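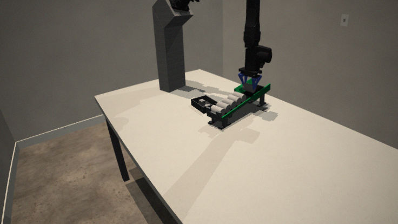
仿真场景：滚筒坡道、机械臂和料盘

2025年4月5日　学生项目工作记录

今天把上周一直拖着没收尾的场景文件终于理顺了，趁还记得清楚，坐下来多写几句。Tatiana 说我写记录像写家信，一件小事能绕三圈才说到点子上，我承认，不过上学期我们就是吃了记录太短的亏，翻回去只看到“调了参数，好多了”六个字，谁也想不起来调的是哪个参数，所以这回请大家多担待。

先说正事。Jorkurgate 杯的题目大家都读过了：机械臂把物块放到坡道高的那一头，物块顺着滚筒往下走，最后要从坡道低的那一头出来，进到指定的容器里。我们队分到的是“先仿真、后实物”这一组，要在八月的决赛之前交一份仿真验证报告，所以现阶段所有东西都在电脑里跑，实物坡道的零件 Radomír 已经在画了，但先不急着打印。

坡道模型是 Anežka 做的，我真的很喜欢。绿色的侧板，五根浅灰色滚筒，前后两副黑色支架，后面那副把高的一端撑起来。她原来给侧板选的是和滚筒差不多的灰，渲染出来糊成一片，调试的时候看着眼睛疼，换成这个亮绿以后一眼就能分清哪里是边、哪里是滚筒。夹爪的手指用蓝色也是同一个道理。Jarmila 一开始嫌花哨（她的原话是“像儿童乐园”），后来看了两个晚上的回放，也就不提了。

夹爪手指那个镂空的三角架子样式要说一下。Radomír 坚持要镂空，理由是实物打印省料，也轻。仿真里镂空其实给我们添了麻烦，碰撞体不能直接拿凸包去套，一套就把空的地方全填上了，物块有时候会莫名其妙被一堵看不见的墙弹开。我和 Anežka 商量之后，显示用的网格保持原样，碰撞用的另做一份，每根手指拆成几个简单的长条拼起来。拆完以后弹飞的情况少了很多，仿真速度也上去了一点，算是意外之喜。

接下来是今天花时间最多的部分：滚筒。

我们原先把滚筒当成固定的圆柱，给一个很低的摩擦系数，想着差不多就行。Willy 老师上次来看，站在后面看了半天，很客气地问了一句：“那你们为什么不干脆用一块滑板呢？”我当时脸就红了，他说得完全对。今天把五根滚筒全部改成了真正能转的，每根一个转动关节，轴承阻尼单独给。改完第一次运行，物块走到第三根滚筒上就停住了，稳稳当当地坐在那里，好像在等车。查了一个多小时，最后发现是我把阻尼的单位写错了，角度和弧度没有换算。这种错误我去年犯过一次，前年大概也犯过，写在这里给自己长个记性：角度制的数值不要直接往里填！

单位改好以后，物块可以一路走到底了。今天一共跑了75次，每次只在物块的初始朝向上加一点随机扰动，其他全部不动。其中有38次落进了黑色料盘，剩下的要么从坡道下端出来以后偏了方向，落在桌面上，要么在中间斜着卡住。刚过一半，说不上好看，可是比起上周几乎全军覆没，我已经很高兴了，当场请 Jarmila 吃了一块饼干。

卡住的那些我挑了几次慢放来看，样子都很像：物块放下去的时候没有摆正，一个角先碰到滚筒，另一边还搭在上面那块深色的平底板上，于是整块就拧过来，顶住了侧板。所以问题八成出在放料这一步，坡道本身倒没有什么大毛病。机械臂现在是垂直往下放，而上端的底板是斜的，物块底面和底板之间总有一个夹角。Tatiana 提议让手腕跟着坡道的角度转过去再松手，我觉得很有道理，只是这样一转，手腕那一坨圆鼓鼓的外壳会不会碰到后面的支架或者侧板，得先用碰撞检查跑一遍再说。另一个办法是松手之前再往下探一点，让物块先贴到底板上。两个都试，分开试，千万不要一次改两样东西（这句话是写给我自己看的）。

料盘的位置也讨论了很久。现在它放在滚筒的旁边，斜着摆，离坡道下端很近。斜着摆是 Anežka 试出来的，她说正着摆的时候物块常常磕在盘沿上。我对这个结论有一点保留，当时滚筒还不能转，物块出来的速度跟现在不是一回事，等放料改好以后应该重新扫一遍角度。赛题对容器的朝向没有要求，只要求整个落在桌面以内，这方面我们的余地很大。盘壁的高度也可以动，不过 Radomír 说实物的料盘他手头有现成的，最好照着那个来，我就先不碰了。

再说说光照和背景，有人问过为什么要给一个仿真房间贴那么旧的地板、配那么灰的墙。房间是从 Flelitz 场景包里直接拿来的，地板那种斑斑驳驳的棕色也是原样，墙上带着插座面板似的小方块，我们一样都没有改。Tatiana 负责的视觉定位要在不同背景下都能找到物块，太干净的背景练出来的东西，搬到我们那间实验室里多半要出洋相。影子也特意留着，机械臂投在桌上的影子很长，深色物块和影子混在一起的时候，她的检测程序就容易犯糊涂，正好拿来练。她打算生成3,000张不同光照的图，用晚上的时间慢慢渲染，白天机器留给我们跑物理。请大家晚上走的时候不要关机，也不要顺手把她的进程杀掉，上次是谁我就不说了。

说到物块，深灰色的块配深色的底板，从斜上方看对比度实在不高。Jarmila 建议换成橙色，赛题又规定了物块颜色只能用灰的，我写邮件去问过组委会，回信说“深浅不限”，所以浅一点的灰是允许的。先出一版浅灰的，看看检测能不能稳一些。

另外，立柱那边的事情也顺便记一笔。桌子左边那根深灰色的高立柱碰撞体还开着，目前没有惹什么麻烦，但是手腕转角度的方案一上来，运动规划可能会把手臂往那边甩，规划器里要把它登记成障碍物。Radomír 说他来写，他对 Drernonex 那套规划接口比我熟得多，我上回照着文档写了一下午，写出来的手臂在原地画圈，大家笑了很久。

Willy 老师傍晚过来坐了一会儿，没有看代码，只让我们把同一次运行连着放了好几遍给他看，然后问了两个问题。第一个是滚筒之间的间距是怎么定的，第二个是物块最短的那条边有多长。我们都明白他的意思：块小了会往缝里掉。目前这个尺寸没有掉下去过，可是赛题里还有一种小块，我们压根还没有放进来试。这件事要往前排，排在料盘角度之前。

接下来要做的，按顺序写：

改放料姿态，先试手腕跟随坡道角度，单独跑一组（我）
松手前下探的方案，另外跑一组，参数文件不要覆盖（我，Jarmila 帮忙看回放）
小尺寸物块放进场景，看滚筒间距够不够密（Anežka）
立柱登记为障碍物（Radomír）
浅灰物块的渲染版本，和夜间批量渲染一起做（Tatiana）
重新扫料盘角度（等前面的做完再说）

场景文件存在共享盘的 Paredes 目录里，文件名带“滚筒可转”的是新的，旧的那份我没有删，改了名字放在旁边，要对比的可以直接打开。随机种子写在每次运行的日志开头，想重现哪一次就照着填。阻尼那一行我加了注释，写得有点长，请不要嫌烦删掉它。

还有一件小事，Anežka 的水杯落在窗台上了，我洗干净放回架子上了。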